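Workshop notebook, storage bench
8 May 2018

Lids again.

Started with the lid from last week's batch, the one that rocks. Put it on the flat plate, pressed one corner, and the opposite corner came up to say hello. Turned it over and it did the same thing from the other side, so it's twisted, not bowed. A bowed lid I could weigh down overnight under the dictionary. A twisted one goes in the tray with the other twisted ones, which is becoming a well-stocked tray.

The good white lid (marked with a pencil tick underneath, please don't wipe it off, I have now put it back three times) sits flat all the way round and lifts off with one hand. The gap on the long side is still a bit proud at the left. I can get a sheet of paper in there. Hanna can get a business card in there, but Hanna pushes.

For anyone reading this who missed the start: we are trying to settle on a clear box for the small parts shelf. One long one with a lid for things that mind dust, one slightly narrower without a lid for things that get picked at all day. They should stand one behind the other so you can see into the back one without moving the front one. That was the whole idea in April and it fit on a sticky note. The note has since been lost, probably into a cardboard box, which is the kind of storage we had before.

Sizes. The drawing from Drimov says 135 mm front to back for the open box and 62 mm high. I measured the sample and the height is right. Front to back depends on where you put the calipers, as the panel leans in very slightly at the top. It isn't enough to see. It is enough to make the shelf divider stick on the way in and then let go suddenly, so that your knuckles meet the upright. Marta has suggested filing the divider. I suggested filing the drawing.

Shelf depth will take both boxes with the step, provided the back one goes on its riser. The riser at present is an offcut with a strip of felt on it. It works perfectly well and looks like something you'd find under a wobbly fridge. Celina says she'll make a proper one when we've agreed on the height, and that she won't make it twice.

Edges. Did the top rim of a spare open box by hand, wet paper, working up to 4000 and then a wipe with the Ginelia polish. Very nice. You can run a thumb along it and it feels like a box someone paid for. It also took me from the first coffee to well after the second, so this can't be the method unless we plan to own exactly one box. Next try is to stop much earlier and see if anyone at the shelf notices. My guess is that Bożena will, and the rest of us will say we did.

Note on the polish: it says to use sparingly and they mean it. Too much and it creeps into the seam at the corner and sits there as a white line, and then you spend your time with a cotton swab. Compressed air only drives it further in. I have a box with a little frosted corner to prove this. It's in use for rubber feet.

Glue joints. The long box has its dividers in, and the seams up the front are reasonably clean. On the spare there are bubbles in one of them, low down, where I moved it too soon. The cement wants leaving alone. I set a timer this time and put it at the other end of the room, so I'd have to walk past the kettle to turn it off.

Dividers. Argument continues. Kazimiera wants them fixed. Her case is that removable dividers get removed, and then what you have is a long box with everything in it and a loose divider lying on top. Hanna wants them loose so we can change the compartments when the parts change. Both are right, sadly. For now the lidded box keeps its fixed ones and the open box gets slots, and we'll see which one turns into soup first. I've put a pencil mark on the calendar for the end of May to check, though anyone walking past will be able to tell.

Fingernail test. This is the one I do care about. A washer lying flat on the bottom of a smooth clear box can't be picked up by a person with short nails. You chase it into a corner, it slides up the wall a little, it slides back. Tried three fixes:

Thin foam in the bottom. Washers come up easily. Dust, swarf and one eyelash do not. Also you can't see through the bottom any more, and Kazimiera pointed out that seeing through the box is why we bought clear boxes.

A curved strip along the front corner, so that things ride up it. Cut from a bit of clear tube, split lengthwise. Lovely when it works. Fussy to glue, and the split edge is sharp until you take it down. My best candidate all the same.

Tipping the box and pouring out the washers. Marta's method. Free, quick, needs no development, and there are now washers under the radiator.

Static. Everything light clings to the inside wall on dry days. The plastic spacers are the worst, they hang on the side halfway up like climbers who've thought better of it. Wiping with a barely damp cloth before filling helps for the morning. Wiping with a dry cloth makes it a great deal worse and I would like whoever has been helpfully dusting the samples with a dry cloth to stop. Thank you. It was probably me on Friday.

Labels. Paper labels on the front are out, they cover the very bit you look through. Labels on the lid are fine for the back box until somebody swaps lids. We have a few lids that fit more than one box, which I was pleased about until I thought of that. Bożena proposes a narrow label along the shelf edge and nothing on the boxes at all. I like it. It relies on the boxes going back where they came from. I like it less.

Tried writing on the acrylic with the grease pencil. Comes off with a thumb. Tried the permanent marker on the frosted-corner box. Does not come off with a thumb, or with the Ginelia, or with anything on the safe list, so the rubber feet are now permanently labeled NUTS.

The table. We moved the whole business over to the light wood-grain table, as the gray bench has a lip at the front and you can't judge whether a box sits level against a lip. The new spot is better for that and worse for looking at clear plastic. Pale top, clear box, you see the table through the wall and the wall hardly at all. Twice I reached for the front box and got there earlier than expected. If you're checking a panel for scratches, slide a dark card behind it. There's one in the drawer with the calipers.

The light is a nuisance too. It comes down on the finish and leaves a washed patch where the grain goes faint, and a scratch in a panel held over that patch simply isn't there. Move it a hand's width over and it comes back. I passed a panel this morning that I then failed after lunch, same panel. Have gone back over the ones I passed.

Also, please use the felt when you slide the boxes. The table isn't ours and we would like it to stay on friendly terms with the people whose it is. Lift, set down, lift. The corners on the unpolished samples are sharper than they look.

Stacking. The lid will carry another box on top with no complaint. It's flat, so there's nothing to stop that other box wandering off if the shelf gets a knock. Celina would put a small raised edge on it. I'd rather keep it flat for wiping and not stack. We have agreed to see what happens, which in this workshop usually means that somebody stacks them.

Left the pair out in the step arrangement, lidded one at the back, open one in front.
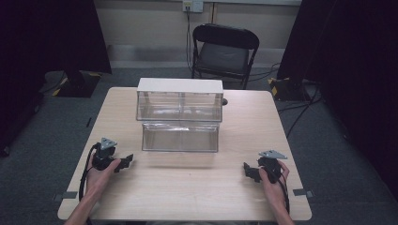
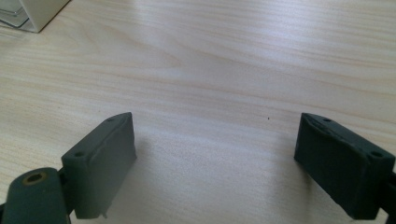 Rurkora Workshop - Small Parts and Storage Team

Afternoon, continued.

Moved the open box forward until I could get a whole hand in behind it, then back until I couldn't, then a little forward again. The distance that suits me doesn't suit Kazimiera, who has longer fingers and less patience. Settled on hers. With the boxes that far apart there's a 2 mm overhang at the front of the shelf, which I can live with if the lip strip goes on. Marta has the strip. Marta says I have the strip.

Took the lid on and off with the front box full of M3 screws to see if it would catch. It clears, but you have to lift straight up. Sliding it toward you is what everyone does by instinct, and then it knocks on the rim of the open one. A finger notch at the back of the lid might teach people to lift. It might also let the dust in, and the lid exists for the dust. Drew both versions on the back of the delivery note. Don't throw away the delivery note.

Called Drimov about the twisted lids. They asked how we'd been storing them. I said flat. Then I went and looked, and they were leaning against the wall by the radiator, so I have not called back yet.

To do:
Lids flat, on the plate, away from the radiator. Done while writing this.
Ask Laskowska (the firm, not Kazimiera, and no, still no relation) what they'd charge to flame the edges on a small run.
Curved strip in one more open box, with the edge taken down before gluing this time.
Riser height to Celina by Thursday, one number, final.
Find the strip.
Washers, radiator.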